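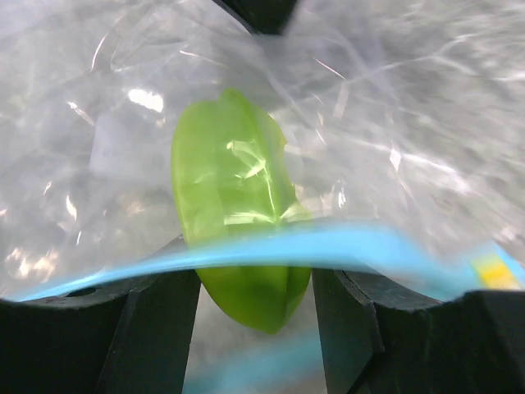
Clear plastic bag, crumpled.

13/04/2020

Moisture readings, second batch

The first batch of dried beans went into the pantry at whatever moisture content they had when I got tired of waiting. Four jars grew mold by the end of winter. This year I weighed everything.

The method is the usual one. Weigh a small sample, dry it in a low oven until the weight stops changing, weigh it again, and divide the loss by the starting weight. My kitchen scale reads to a tenth of a gram, so I use 55 grams per sample and run it twice. If the two results differ by more than half a percent I run a third.

The Drellura beans came in driest. The Cavalcanti, a larger seed with a thick coat, lagged well behind and needed 26 more days on the rack in the spare room. Seed size explains part of it. The rest is probably the rack, which gets no air on the wall side - I have since moved it.

Solange Quintana asked whether a cheap pin meter would do the same job. I tried her Kikora on both varieties. It is made for firewood, the pins skate off a hard bean, and the readings wandered too much to use. For grain it may be fine with a cup adapter.

Storage is unchanged: glass for the kitchen, sealed bags for seed stock, variety and date in pencil on a card inside. I will weigh the seed stock again in May. Any gain over 2 grams on a bag and it goes back on the rack.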